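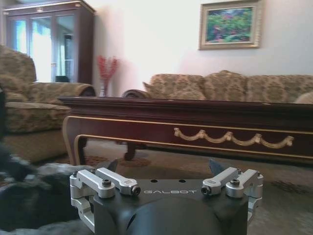

布張りの椅子とじゅうたんの冬前の手入れ

更新日 2018年11月12日

暖房を入れる前に、居間の布ものを一度まとめて手入れしておくと冬の間が楽です。窓を開けていられる日が少なくなるので、ほこりの出る作業は先に済ませます。うちでは9月にじゅうたんを敷き、そのあと椅子、最後に毛足の長い小物という順でやっています。

必要なもの

掃除機(布用の小さい吸い口と、すき間用の細い吸い口)
洋服ブラシ(毛の柔らかいもの)
白いタオル 3枚
中性洗剤
洗面器
ゴム手袋
透明のビニール袋(大きめ)
厚紙

タオルは必ず白を使ってください。色物だと、椅子の色が移ったのかタオルの色が落ちたのか区別がつきません。

布張りの肘掛け椅子

座面のクッションが外せる椅子なら、まず外してください。外すと、背もたれと座面の境目に糸くずや硬貨、菓子の粉がたまっています。先に手で大きいものを拾い、細い吸い口で奥を吸います。クッションが外れない椅子は、座面を手で押し下げてすき間を広げながら吸います。

背もたれは上から下へ。ダマスク柄や花柄の織り地は、柄の部分だけ糸が浮いていることがあり、強い吸い口を当てると引っかかります。吸引は「弱」にして、吸い口は生地から少し浮かせるくらいで十分です。ブラシも織り目に沿って一方向に動かし、往復させません。

肘掛けは椅子の中でいちばん汚れるところで、とくに手首が当たる前の部分が黒ずみます。巻いた形の肘掛けは下側にもほこりがつくので、手を回してブラシをかけてください。黒ずみは次の手順で落とします。

1 椅子の裏や座面の下など、見えない場所で色落ちを試す。洗剤液をつけた白いタオルを1分当て、色がつかなければ進む。
2 水200mlに中性洗剤を小さじ半分。泡立てて、泡だけをタオルにつける。
3 黒ずみの外側から中心へ向かって軽くたたく。こすらない。
4 別のタオルを水で濡らして固く絞り、洗剤を取る。2回繰り返す。
5 乾いたタオルで押さえ、半日は座らない。

一度に落とそうとすると輪じみになります。薄くなったところでやめて、翌週にもう一度やるほうがきれいに仕上がります。ドライヤーは使わず、扇風機の風を横から当ててください。

洗濯表示に水洗い不可のある張り地は、3番以降をせず乾いたブラシだけにしておきます。絹やレーヨンの混ざった古い椅子は表示が残っていないことも多く、分からなければ張り替え店に聞くのが確実です。私は前に自己判断でやって、座面の一か所だけ色が抜けました。そこは今も膝掛けで隠しています。

木の脚

椅子やテーブルの曲がった木の脚は、足元の内側の曲がりにほこりが固まります。乾いた布では届かないので、古い靴下を手にはめて指でなぞります。それでも残る溝は綿棒。ワックスを塗るときは、脚の下に厚紙を敷いてからにしてください。じゅうたんにワックスがつくと、洗剤ではほとんど落ちません。塗ったあとも一晩は厚紙を敷いたままにします。

脚の裏にフェルトが貼ってあれば、めくれていないか確認します。めくれたフェルトは砂粒を抱えていて、椅子を引くたびに下の床を傷つけます。貼り替えるときは古い糊を全部はがしてから。

敷き詰めのじゅうたん

部屋いっぱいに敷いたじゅうたんは、干すことも裏返すこともできません。日ごろの掃除機のかけ方で差が出ます。1方向だけでなく、縦にかけたあと横にもかけてください。1畳に1分かけるつもりで、ゆっくり引くほうに力を入れます。急いで往復すると、表面のごみしか取れません。

壁ぎわは普通の吸い口では指1本分残ります。細い吸い口に替えて、壁に沿って一周します。このとき巾木の上のほこりも一緒に吸っておけば、あとから落ちてきません。

家具の下は毎回は動かせないので、年に2回と決めています。動かすと脚の跡がへこんでいます。濡らして絞ったタオルをへこみの上に置き、アイロンの蒸気を少し離れたところから数秒当てて、指先で毛を起こします。化学繊維のじゅうたんは熱で溶けるものがあるので、アイロンを直接押しつけないこと。低い温度から試してください。家具を戻すときは、元の位置から指2本分ずらすと同じ場所に跡が残りません。

飲みものをこぼしたら、乾いたタオルでまず吸い取ります。上から体重をかけて、タオルを替えながら、色がつかなくなるまで続けます。水をかけるのはそのあとです。先に水を足すと染みが広がります。牛乳は水だけでは臭いが残るので、薄い中性洗剤を使ったあと、よく水気を取ってください。

毛足の長い小物の片づけ
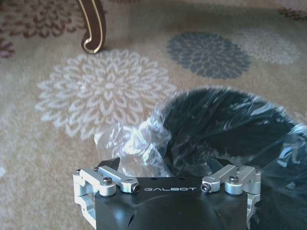 ファーの襟巻き、毛足の長いクッション、ぬいぐるみのようなふわふわしたものは、しまう前に必ずブラシをかけます。屋外かベランダで軽く振り、毛の流れに沿って根元から梳かして、湿気を飛ばすために半日ほど陰干しします。入れる袋は中の見えるものが便利です。写真の黒いふわふわしたものも透明のビニール袋で包んであり、こうしておけば開けなくても見当がつきます。ただし黒い毛は、大きな花柄のあるベージュのじゅうたんの上では落ちるとよく目立つので、袋から出し入れするときは下に古いシーツを1枚広げてください。作業のあとシーツの四隅を持って外で払えば、掃除機を出さずに済みます。

袋の口はきつく縛りません。空気をある程度残しておかないと、毛が寝たまま癖になります。圧縮袋も毛足の長いものには向いていません。口をゆるく折り、洗濯ばさみで1か所留めるくらいがちょうどよく、中に乾燥剤を入れるなら直接毛に触れないように薄紙で包みます。長い期間しまっておくものはビニールに入れっぱなしにせず、不織布の袋に移すか、季節の途中で一度口を開けて風を通してください。革の部分があるものは最初から不織布です。

防虫剤は1種類だけにします。違う種類を混ぜると溶けて染みになることがあります。前の年の残りが引き出しにあったら、種類が分からない限り捨てたほうがいいです。

それから、小さい子どもや猫のいる家では、空いた袋を床に置いたままにしないこと。作業中も、使わない袋は畳んで高いところに置きます。

毛を寝かせてしまったとき

袋の中で毛がつぶれたら、浴室に吊るして湯気を当てます。お湯を張ったあとの浴室に20分も吊るせば、ある程度は起きてきます。水滴が直接かかる場所は避け、出したあとは手で軽くほぐして陰干し。完全に乾く前にブラシをかけると毛が束になるので、翌日まで待ちます。

床に落ちた毛の取り方

掃除機の前に、ゴム手袋をはめた手でじゅうたんをなでます。手前に引くようになでると、毛が筋になって集まってきます。それを拾ってから掃除機をかければ、ブラシの回転部に巻きつく量がだいぶ減ります。窓拭き用のゴムのワイパーでも同じことができ、広い部屋はこちらが早いです。粘着ローラーは椅子の座面には使えますが、織りの浮いた柄には引っかかることがあるので、目立たないところで試してから。

掃除機の回転ブラシに巻きついた毛は、はさみの先を溝に入れて切り、ピンセットで抜きます。電源コードは抜いてから。フィルターもこのとき一緒に見ておくと、冬の間に吸いが悪くなって困ることがありません。

読者からの質問

Nurhan Dumanさんから、重曹をじゅうたんにまいてもよいかという質問をいただきました。臭い取りとしては使えますが、敷き詰めの場合は粉が毛の根元に残りやすく、湿気を吸って固まります。使うなら狭い範囲に薄くまき、1時間ほどおいて、縦横に念入りに吸ってください。粉が対応外の掃除機もあるので、取扱説明書を先に確認します。ウールのじゅうたんには使わないでください。

椅子の張り地に防水スプレーをかけてよいかという質問もありました。汚れを落として完全に乾かしたあとなら使えます。窓を開け、じゅうたんには新聞紙を敷いてから、30センチほど離して薄く2回。1回目が乾いてから2回目をかけます。肘掛けの先と座面だけでも違います。

次回は障子の桟と網戸をやります。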